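Notebook, 8/12/25
Chores project, Brolutton room

Went back through the June numbers before starting. 274 tries at clearing and wiping a table, all sorted by Pui-shan. She marked 32 as good enough that you wouldn't redo them by hand. I looked at 21 of those and I'd redo 13. We need to agree on what "clean" means before anyone quotes a rate to Senanness again. Shoaib's slide said "table clearing: working." Working for whom?

My complaint is the same as last month. Teaching by hand grippers gives us nice smooth motion, because a person is doing the moving. A person also knows the plant is a plant and goes around it. The policy has learned where the plant usually is. Move it a hand's width and it goes straight for the leaves.

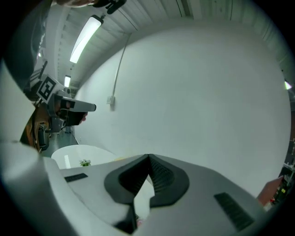 Setup notes

Round white table, small potted plant in the middle, two hand-held grippers going. The tabletop is glossy and throws the light back, which I don't love. Ildikó thinks the glare is good variety for training. Maybe. I think it's why the wipe stops short on one side, but I haven't tested that, so it's a guess. Try a matte cover next time and compare.

Tag on the gripper body needs to stay facing out. Tien-fu says the Kwok software drops the pose when a sleeve gets over it.

Can it do the chore yet?

No. It can do pieces of it. Picking up a cup from a bare spot, fine. Lifting the pot, wiping under it and putting it back, never once on its own. Ya-wen says the Skekwood people have this solved. I've watched their clip and the pot never leaves the table.

To do
- rewrite the scoring sheet with Pui-shan
- plant in a different spot every run, no exceptions
- ask Shoaib to change the slide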